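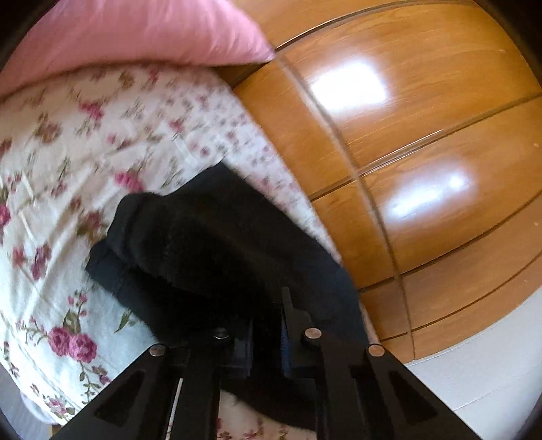 4. Folded items on a bed

Applies to room staff at Stilungate working with the Melau hand gripper. Do section 3 first if the jaws haven't been checked this shift.

4.1 Clear a flat spot. Bedspread can stay on. Pillow stays at the head of the bed, out of reach of the jaws.

4.2 Fold the item into one thick bundle. Dark cloth is fine. Flap on the left side, seam showing.

4.3 Bring the gripper in low with the jaws open. One finger each side of the bundle. Slow.

4.4 Close until the cloth just starts to give. Stop there. Don't squeeze to the end of travel – it pulls the fold open and you start over.

4.5 Lift, hold for 2 seconds, set down. Let go fully before you back out.

Note: patterned bedspreads bunch up under the fingers. If a bit of it gets caught, open, back off, smooth it flat, go again. Dont tug.

Caution: tight space between bed and wardrobe. Varnished doors scratch. Keep your elbow in and turn the gripper toward the bed, never toward the doors.

Caution: fingers of your other hand stay off the pivots while the jaws move.

4.6 Log the item on the Kobzar sheet. Good lifts and bad ones. Bad ones matter just as much, the Endska arm gets set up from both.

What changes for you

A full set is 40 lifts. After that, switch jobs or take your break. Nobody does two sets back to back, wrists don't like it.

Folding stays with room staff. The arm takes over carrying and stacking when it goes on the floor in September. Bed making is not part of this and there's no plan for it. Shift lengths stay the same, start time stays 7:30.

Lift sets count as paid work, same rate as rooms. Put them under code 261 on your time sheet, not under cleaning – payroll sends it back otherwise. Fixes take up to 48 hours so check it befor you hand it in.

Jaw sticking or not closing evenly: stop, tag it, take the spare. See section 5.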